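4.2 Preparing the sorting table

This section applies to all Trastwood tables with a light wooden top. It should be read together with section 4.1 (Cleaning) and completed before any goods are brought to the table.

1. Clear the tabletop of papers, packaging and tools left from the previous session.

2. Wipe the boards along the grain with a dry cloth. If marks remain, use a cloth dampened with water and dry the surface at once.

3. Check the seams between the boards. A seam that catches the cloth must be entered on form 424 and reported to the stores office.

4. Take the red and green baskets from the Hepburn shelving. Inspect each rim and the slotted walls for splits. Damaged baskets must not be repaired with tape.

5. Place the red basket to the left and the green basket towards the middle of the table. The green basket may stand at an angle to the red one – it need not be squared to the boards.

6. Confirm that both baskets are empty before sorting begins.
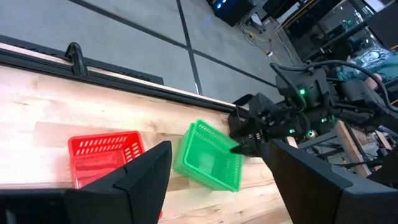
Figure 6. Red and green baskets on the wooden tabletop, before filling.

Note: Green baskets may be kept nested while in use, provided that only the uppermost is filled. Separate them at the end of the session and check the lower basket for small items which may have passed through the slots.

CAUTION: Do not slide a filled basket across the table. Grit beneath the base will score the wood. Lift the basket by its rim with both hands.

CAUTION: Do not use solvent cleaners or abrasive pads on the tabletop. The Zevik oil finish is renewed each December, and the table must be left clear for 90 minutes after oiling.

Items too small to be held by the slotted walls should be placed in a lined tray (stock number 2482) and not in either basket. Wet items are to be drained at the sink beforehand.

Replacement baskets are ordered through the Grovulach stores office. Requests should state the colour and quantity required and be addressed to Noemí Escobedo.

Section last revised: Aug 17, 2021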